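We moved bedtime up by 36 minutes and I can't stop talking about it

Okay, so the number is a little silly. It started because our pediatrician, Dr. Farahani, asked what time the kids fall asleep, and I gave her the time we start herding them upstairs. Very different thing! She had me write down the real time for two weeks, and my son (he's seven) was dropping off close to nine on school nights and getting up at six.

So we worked backward. Dinner got earlier, bath went to every other night, and I put the tablet on top of the fridge right after we eat. The first few nights were rough – lots of trips downstairs for water, one very long speech about fairness – and then on night five he was out before I finished the chapter.

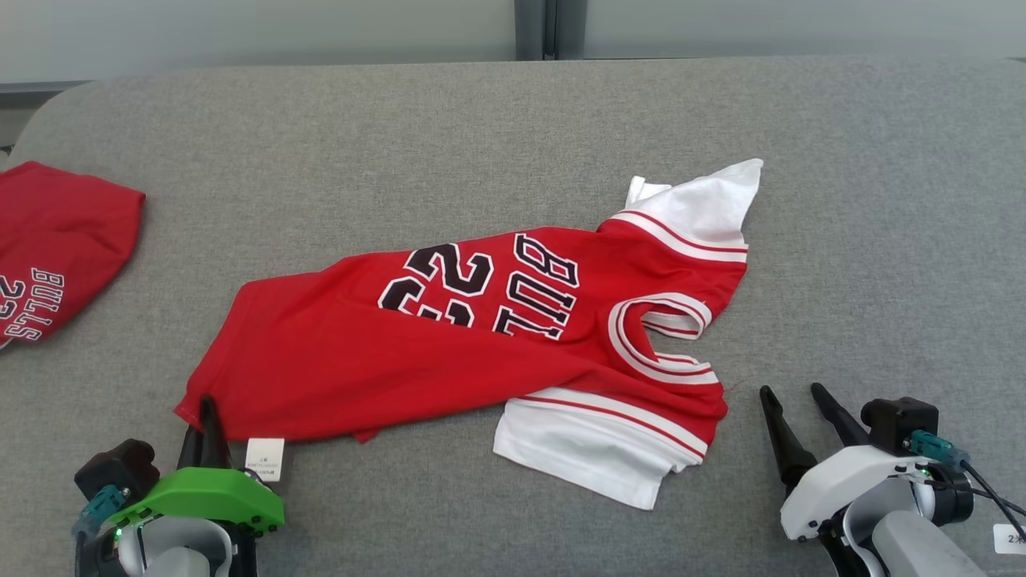

The mornings are where I really see it. He used to need three wake-up calls and a piggyback ride to the kitchen. Now he wanders in by himself and wants to talk about sharks before I've had coffee, and I love it. His little sister is four and still a wild card, but she's napping less in the car, so I'm counting that too.

My friend Bence laughed at me for making a chart, then asked me to send it to him. His twins are nine and have practice until almost seven, which makes an early dinner pretty much impossible. He's feeding them a big snack at four and something small after practice, and he says the whining in the car is way down. I'm stealing the big snack idea for the spring!

A few things I'm still working on: weekends (we slide late and pay for it), my own bedtime (ha), and the hall light, which one kid wants on and the other wants off. Banafsheh told me in the comments last time to try a dim plug-in lamp down by the floor, so I've got one coming.

If you've got a kid who reads under the covers, please tell me how you handle it. I did the exact same thing at that age and I can't quite bring myself to take the flashlight away.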